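The Valdovinos Paper Market is back this December, and it has grown! The old mill hall on the Fledberg side of the river will hold 200 stalls, up from last year's much smaller run, with handmade sheets, wrapping rolls, notebooks and plenty of plain brown kraft for anyone who likes to print their own.
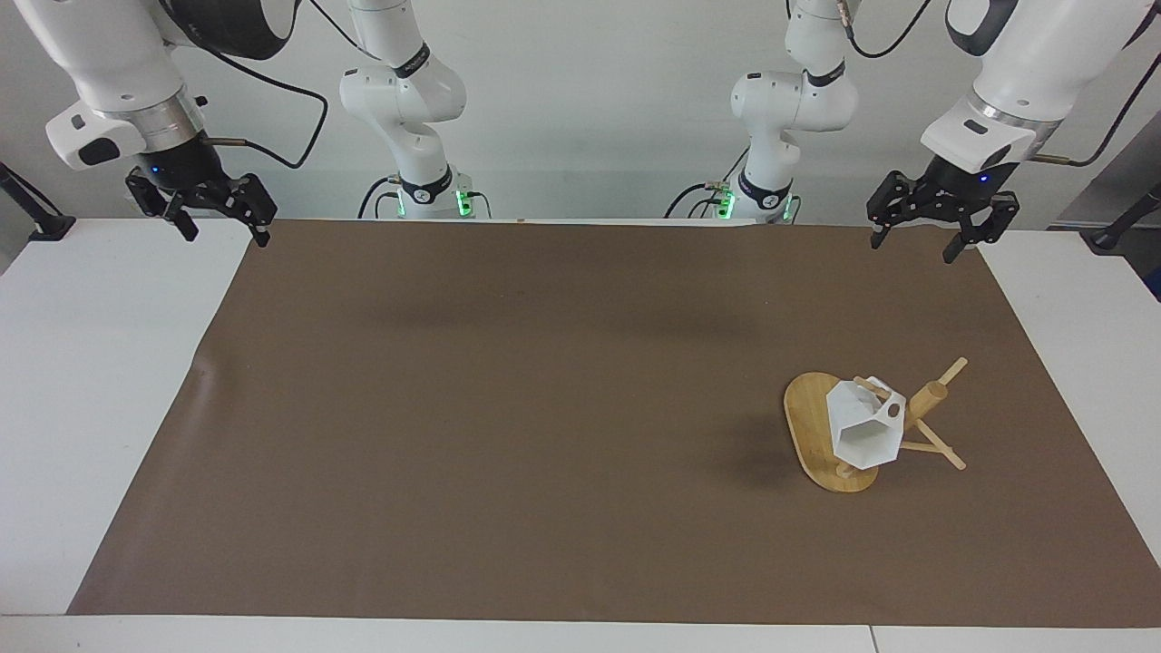 ## What's new

Zonero, the little press that sold out by noon last time, is bringing 800 block-printed calendars. There's also a repair table for worn-out books (bring one, they'll show you how to fix the spine) and a marbling corner that kids over 8 can join without signing up.

Organizers hope to see 3,000 visitors over the weekend — a big number for a town this size, and we think they'll get it. 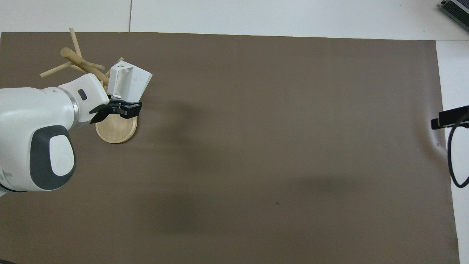
Entry is free, and the hall opens at 10 a.m. both days. Vendovora is running the hot food again, including those wonderful potato dumplings, so come hungry. Parking fills up fast, but the Fledberg bus stops right at the gate.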